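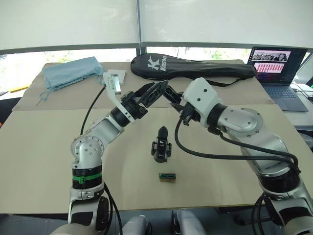

Hallo zusammen,

Juraj, deine Frage nach den Beuteln kommt genau richtig, ich nähe nämlich seit Wochen kaum etwas anderes! Für lauter Kleinkram, der sonst in der Schublade durcheinanderfliegt, gibt es für mich nichts Besseres als einen einfachen Stoffbeutel mit Kordelzug. Der hellblaue hinten links auf der Pappe ist so einer, die dünnen blauen Kordeln hängen unten heraus. Zusammengelegt braucht er fast keinen Platz, und zugezogen fällt nichts mehr durch die Gegend.

Am 13. Okt. 2025 schrieb Juraj Kadlec:
> Ebuka meinte, du hättest einen Schnitt für
> Kordelbeutel. Taugt der auch für Anfänger?
> Und wie lang müssen die Kordeln sein?
> Meine rutschen dauernd in den Tunnel zurück.

Ja, der taugt unbedingt für Anfänger! Zwei gerade Seitennähte, oben ein Tunnel, fertig. Die Kordeln schneide ich auf 670 mm, bei 400 mm Beutelhöhe, und mache in jedes Ende einen dicken Knoten (den Tunnel nicht zu weit nähen, sonst hilft der dickste Knoten nichts). Bei Stuten habe ich noch einen Rest Baumwolle bekommen, der reicht locker für 11 Stück. Wer einen Beutel oder den Schnitt haben möchte, schreibt mir einfach. Ebere, deiner ist schon zugeschnitten, nur die Farbe der Kordel fehlt mir noch: Blau oder lieber Natur?

Viele Grüße
Hnat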